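Chapter 7
What a Test Result Can and Cannot Tell You

Before you read
Think of the last time you saw the words "laboratory tested" on a packet. Did the packet say what had been tested for, by whom, or against what limit? Keep your answer in mind as you work through the chapter.

In the spring of the year the Skultum bottling works changed owners, every household in the valley received a leaflet. It said that the spring water had been tested by an independent laboratory and found to be pure. Sales rose. Two years later a retired chemistry teacher, Hilkka Kuusisto, wrote to the company and asked for the report behind the leaflet. She was sent a single page. It listed 13 substances, gave a figure for 6 of them, and marked the rest "n.d."

The company read "n.d." as "not there". Kuusisto read it as "not detected", and asked the obvious next question: how little could the method have picked up? The page did not say. For one of the metals, it later emerged, the method used would have missed anything below four times the legal limit. The water may well have been perfectly good. The trouble is that the report gave no grounds for saying so, and the leaflet said so anyway.

This chapter is about the distance between a measurement and the claim made on the back of it. You will meet plenty of honest analysts in it and very few frauds. Most bad claims about food, water and medicine start from a number that somebody measured with reasonable care. The damage is done later, when the number is rounded, stripped of its units, or moved from the sample to the whole supply.

7.1 The sample is not the thing

A laboratory never tests a river, a field or a year's production of olive oil. It tests what arrives in the tube. Whether a few millilitres can stand in for a reservoir depends on where they were taken, when, how often, and what happened on the way to the bench. These matters tend to be settled by whoever is nearest the tap, often with no written plan.

The Naciri orchards case, which we return to in Chapter 9, shows how badly this can go. Soil was collected from the edge of each plot, beside the track, where vehicles had been passing for decades. The lead readings were high, and they were correct. They described the verge. The growers spent a season arguing with the laboratory over its instruments, and the instruments were fine.

Be suspicious, then, of any report that describes the equipment at length and the sampling in one line. An expensive machine cannot repair a poor sample. It will give you the wrong answer to more decimal places.
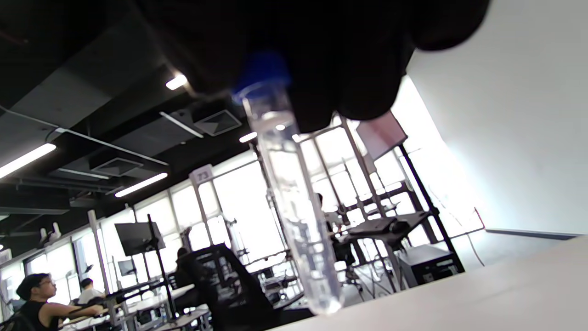 7.2 Who is asking, and who is paying?

Students are often told that funding does not matter as long as the method is sound. We think this is too generous. Marcelino Bastos compared reports on the Ernico range of water filters and found that those paid for by the maker and those paid for by rival firms hardly disagreed on a single reading. They differed in what they chose to measure. One set looked at chlorine, which the filters removed well. The other looked at nitrate, which they barely touched.

No figure in either set was false. A shopper who saw only one of them would still have been misled.

Key terms in this chapter: detection limit, representative sample, blank, reference value, selective reporting.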